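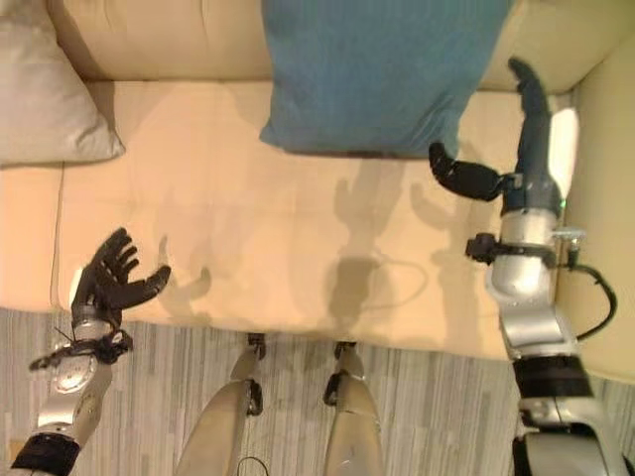 本页最后修改于 2018年5月3日

新闻稿 可即时发布

Dalisay 推出新杂志《Illness》:一本给在家躺着的人看的读物

各位媒体朋友、书店朋友、还有订了我们邮件但可能已经忘了我们是谁的朋友:

我们要出一本新杂志啦!名字叫《Illness》,对,就是“生病”的那个词,没有副标题,没有中文名,封面上就这么几个字母。我是这本杂志的编辑,也是 Dalisay 出版社里负责写新闻稿的人(我们社小,一个人身上挂几个头衔很正常),所以这份稿子就由我直接跟大家讲,语气随便一点,请多包涵。需要正经引用的话,文末有一小段可以直接拿去用的简介。

先说它是什么。《Illness》是一本纸质杂志,内容全部跟“小病”有关:感冒、发烧、扭到脚、拔了智齿、肠胃闹脾气、春天一到就鼻子眼睛一起痒。就是那种不至于住院、可也没法正常出门的几天,请了假,窝在沙发上,电视开着却不知道在演什么,手机举久了胳膊酸。这几天在人的一辈子里加起来其实不短,写它的东西却少得可怜。写大病的书很多,也写得很好,我自己书架上就有一排。可是写一场普通感冒的呢?我翻来翻去,多半是在别的故事里一笔带过,“他病了三天,好了”,然后情节继续往前走。我就很想知道那三天里他吃了什么,谁给他打过电话,下午四点的时候屋子里是什么光线。

这个念头是前年冬天冒出来的。那时候我得了一场拖拖拉拉的流感,退了烧又烧,烧完了开始咳,咳到邻居在楼道里碰见我都要问一句。躺着的时候我什么都看不进去,长篇小说拿起来,人物一多就乱了;诗倒是短,可是脑子转不动,读完一首要缓半天。最后陪我过完那个礼拜的是一本旧的家电说明书和半本菜谱。菜谱真的很好看!每段都短,有头有尾,中间断掉也没关系,而且没有人死。我当时就想,能不能有一本读物,篇幅像菜谱那么体贴,字够大,纸不反光,拿着不重,讲的又恰好是躺着的人正在经历的事。

病好了以后我把这个想法拿到社里说,大家先是笑,笑完了一个一个开始讲自己生病的事,讲到天黑。有人小时候一发烧就能吃到黄桃罐头,后来长大了在超市看见黄桃罐头还会觉得额头发热。有人每次感冒都会跟家里人吵一架,吵的内容永远是窗户该开还是该关。还有人坚持说自己一生中最好的一个主意是烧到迷糊时想出来的,可惜醒来只记得那个主意跟雨伞有关。那天散的时候,第一期的目录差不多就有了。

后来我们在 Tistwood 做了一次公开征稿。为什么是 Tistwood?因为我们就在这儿呀。镇子不大,冬天湿冷,春天风大,到了换季的时候药店门口能排队,实在是一个很适合编这种杂志的地方。我们把征稿启事贴在图书馆、面包店、公交站的布告栏上,也发在了网上,原本只指望收到一小叠,结果截稿的时候一共收到 3,908 封来信。这个数字我核对过,因为我也不敢信。信有手写的,有打印的,有写在请假条背面的,有一封整篇都是体温记录,每隔几小时一行,最后一行写着“饿了”。我很喜欢那一封,放在了第一期的最后一页。

读这些信花掉了我们整个冬天。说说我读到的一些事情吧,因为采访的时候肯定会有人问我来稿里最多的是什么。

最多的是粥。白粥、菜粥、放了太多姜的粥、煮糊了底但是没人舍得倒的粥。写粥的人往往会一路写到煮粥的那个人身上去,写那个人怎么把碗放在椅子上,椅子怎么挪到床边,勺子怎么摆。有好几位读者是自己一个人住的,粥是自己煮的,他们写得也特别仔细,水加到哪里、中途坐下来歇了几次,都写了。我们为粥单独开了一个栏目,名字就叫“粥”,会一直做下去。

其次是声音。生病的时候耳朵好像变得特别灵,平时上班不在家,根本不知道自己住的楼白天是什么动静。有人第一次听见楼上的老人每天十点练琴,有人发现隔壁的狗只在主人出门后的头几分钟叫,叫完就安静了,大概是睡了。有一篇写的全是水管,从早上写到晚上,我一边读一边觉得自己也躺在那间屋子里。

再有就是愧疚。这个我之前没有料到。许许多多人写到请假之后的不安,写怎么在电话里把嗓子压低一点好让自己听起来病得更真(明明是真的病了呀!),写躺到第二天就开始想今天有什么事情没做。我们没有给这些稿子配任何建议,也没有请专家来点评。《Illness》里不会有养生知识,不会教你怎么好得快,这一点我想请各位报道的时候帮我们说清楚:它不提供医疗方面的意见,真的不舒服请去看医生,看完医生回来再翻它。 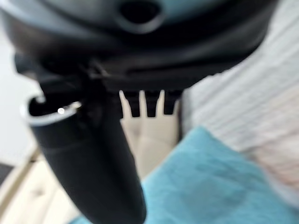
栏目:新刊与出版动态

接下来讲讲这本杂志的做法,喜欢纸和字的朋友可能会对这部分更感兴趣,其余的朋友可以跳过,直接去看定价。

我们给正文做了一款字体,叫 Fomunel。做字体这件事一开始不在预算里,后来也没有真正进入预算,是设计同事们挤时间画出来的。它的想法很朴素:人躺着看书,书是斜的,头也是斜的,光常常从侧面来,眼睛又累。所以 Fomunel 的笔画粗细差得不大,字里面的空地方留得宽,标点也比一般字体大一号,句号尤其圆,圆得有点好笑。试印的时候我们让同事们轮流躺到会客室里去读样张,规定不许坐起来,读着读着睡着了也算一种反馈。有一版睡着的人太多,我们讨论了很久这到底是好事还是坏事,最后还是把行距收了一点点。

纸选的是不反光的轻型纸,米色,摸上去有点毛。装订可以完全摊平,一只手也能翻页,另一只手留给杯子、纸巾或者猫。开本比普通杂志小,比口袋书大,塞在靠枕和扶手中间刚好不会滑下去,这个尺寸是我们拿着裁好的白纸板在各家的沙发上一个一个试出来的。封面做了一层薄薄的覆膜,洒了汤可以擦。

每篇文章都不长,最长的一篇也控制在喝完一杯热水的工夫里能读完。目录按照“还剩多少力气”来排,前面是几乎不用动脑子的,中间是有一点情节的,后面是快好了、开始觉得无聊的时候看的。无聊是快好了的信号,我妈从小就这么跟我说,这句话我原样印在了后半本的扉页上,没有给她稿费。

第一期里都有什么呢,挑一些说:

一篇关于黄桃罐头的长一点的散文,作者把家里几代人的罐头史都写了一遍,包括怎么开罐头,以及有一年没有开成的那个。

一组“请假短信”,都是读者真实发出去过的,我们隐去了名字和单位。有的极其简短,有的解释得太多,排在一起读非常好看,我校对的时候笑出了声。

一篇写小时候出水痘的,写她和弟弟被关在同一间屋里,发明了一种只有躺着才能玩的牌戏。规则附在后面,我们试过,能玩,就是后半段有点漏洞。

一份沙发与床之争。我们请了一批读者来谈生病时到底该睡床还是睡沙发,双方都很激动。支持沙发的理由主要是离厨房近、能听见家里人说话;支持床的人认为沙发是给没真病的人准备的。我个人是沙发这边的,编辑按语里我尽量写得公正了。

还有一页空白,真的什么都没有,给你垫杯子用的。印厂打电话来确认过这一页。

关于插画,我们只用了两种颜色,一种是发旧的绿,一种是感冒糖浆的那种红棕色。画里几乎没有人脸,多半是被子角、拖鞋、半掩着的门。负责插画的同事说,人生病的时候看到的本来就是这些东西,脸都在比较高的地方。我觉得讲得很对,就没有再提意见。

好了,讲正事。

《Illness》第一期已经印好,首印 900 册。定价 90 元,邮费另算。我知道会有人觉得贵,字体、纸和那个可以摊平的装订就是贵,我们算了好几遍,再低就没办法给作者付像样的稿费了。来稿被采用的每一位都有稿费,连那份体温记录也有。Tistwood 镇图书馆和镇上的诊所候诊室会各放几本,不收钱,随便看,看旧了我们去换。

杂志一年出 2 期,一期在换季的春天,一期在入冬前。这一期本来应该赶在四月出来的,正是大家打喷嚏打得最厉害的时候,结果我们自己办公室先倒下了一片,进度往后拖了拖。这大概是我写过的最有说服力的延期理由了。病倒的同事回来以后都补交了稿子,有一篇会放在下一期。

下一期的征稿已经开始。主题定的是“照顾别人的那个人”,想听听床边那把椅子上的故事:量体温的、跑药店的、半夜起来看一眼被子有没有盖好的、嘴上嫌烦手里在削苹果的。字数不限,短一点我们会更高兴。手写的请尽量写清楚,上一次有几封我们真的是全社传着猜的。写过的人可以再写,没被选上的也请再写,有很多信我们非常喜欢,只是实在放不下了,都好好地收在柜子里。

想要书店供货的朋友请直接回复这封邮件,或者写信到 Dalisay 的发行部,告诉我们要多少、寄到哪里就行。我们可以寄卖,也可以退,条件跟以前出的书一样。外地的独立书店如果愿意在靠窗的位置摆一把能躺的椅子,再把杂志放在旁边,请一定拍照给我看,我会高兴很久。

媒体朋友需要样刊的话,我这里留了一些,先到先得。封面图和内页图都可以提供,Fomunel 的字样也可以给,只是字体文件暂时不对外。采访我随时可以,电话也行,面谈也行,只是最近嗓子又有点哑,上午会好一些。如果你正好在家休病假,那就更好了,我们可以两个人都躺着聊。

可供直接引用的简介:

《Illness》是由 Dalisay 在 Tistwood 编辑出版的半年刊,以日常小病和居家休养为题材,刊登散文、书信、短篇与插画,正文使用专门绘制的字体 Fomunel。杂志不提供医疗建议。

关于 Dalisay:

Dalisay 是一家设在 Tistwood 的小型出版社,出过散文、菜谱、地方志和一本卖得不太好但我们都很爱的苔藓图鉴。来稿、订购和其他问题,写信给我们就好,每一封都有人读,回得慢的时候请再等等。

(完)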